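The Pump Jar Comes Back to the Counter

By Karthikeyan Nambiar

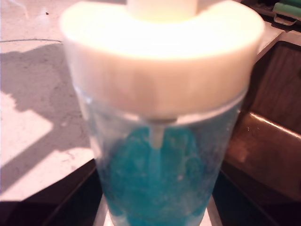
A clear container with a white lid and a center tube, partly filled with something bright blue.

For most of my life the things that came out of a pump were soap and hand lotion. Then my sister-in-law moved into an apartment with a kitchen the size of a parking space, and she started putting everything in pump containers. Dish soap, laundry gel, oil, pancake syrup, the blue stuff she uses on the bathtub. She had 21 of them the last time I visited, most bought at the same discount store, and she refilled them all on the first of the month.

I thought it was a lot of plastic. I also noticed that her sink was clean and her cabinets had room in them, so I went home and bought four.

The idea is old. Diner counters had syrup pumps, and ice cream stands still do. What changed is the size. The containers sold for home kitchens are small enough to stand beside a faucet, and most are clear, so you can see what is left. A wide lid screws or snaps on, a knob sits in the middle, and a tube runs down from the underside of the lid into whatever you have put in there.

Ognjen Nikolovski has sold housewares for most of his working life. His store, Praro, gives half an aisle to containers, and the pump models are on the shelf at eye level. He told me that people come back with the same complaint every time.

"They fill it with something too thick," he said. "Then they press and press and say it's broken. I take it in the back, I put warm water in it, and it works fine."

Thin liquids are easy. Dish soap is easy. Gels are where the trouble starts, and anything with lumps or bits in it is worse. A gel that has been sitting also tends to pull away from the tube once it has been pumped a few times. You end up with a hollow in the middle and a good amount of product stuck to the walls. Nikolovski's advice is to tap the container on a folded towel and let it sit overnight. I tried this with a laundry gel and it did help, though I had to do it again a week later.

Food is a separate matter. If you plan to use a pump for syrup or slush mix, keep that one for food and nothing else, and buy one sold for the purpose. Take the whole thing apart to wash it. The tube usually pulls straight down and off. There is often a collar or ring where it meets the lid, and that is the part people forget. Sugar dries there. A bottle brush will not reach it, but an old toothbrush will.

Cleaning products should stay in the package they came in unless the label says you can move them. If you do move one, write the name on the outside with a paint marker. Colors are no help. Blue can be window cleaner, a sports drink or bubble bath, and a small child will not stop to wonder which. My sister-in-law keeps her cleaners on a high shelf with a latch, and her food pumps on the other side of the kitchen.

Clear plastic does not stay clear. After a year in my kitchen, two of my four had gone cloudy. Some of that was film and came off with white vinegar and warm water. The rest was fine scratching from the rough side of a sponge, and that is permanent. Wash them by hand with a soft cloth. I put one lid in the dishwasher in February and it came out slightly out of round, so it now leaks if it tips.

A tall container with a wide lid is also top-heavy when it is nearly empty. On a smooth counter you can knock one over with your elbow reaching for the salt. I put mine on a square of rubber shelf liner, the kind sold by the roll, and have not lost one since. Keep them back from the stove too, even when it is off.

Is it worth doing? I save a little on soap by buying the large refill jugs, and I use less of it, one press at a time. Nikolovski says a cheap pump lasts him a couple of years at home, and that the spring goes before anything else. He sells the lids separately for that reason, although he keeps them behind the register and you have to ask.

I am down to three containers now. The syrup one went to my neighbor, who makes waffles more often than I do. The other three hold dish soap, hand soap and laundry gel, and I still have to tap the last one on a towel.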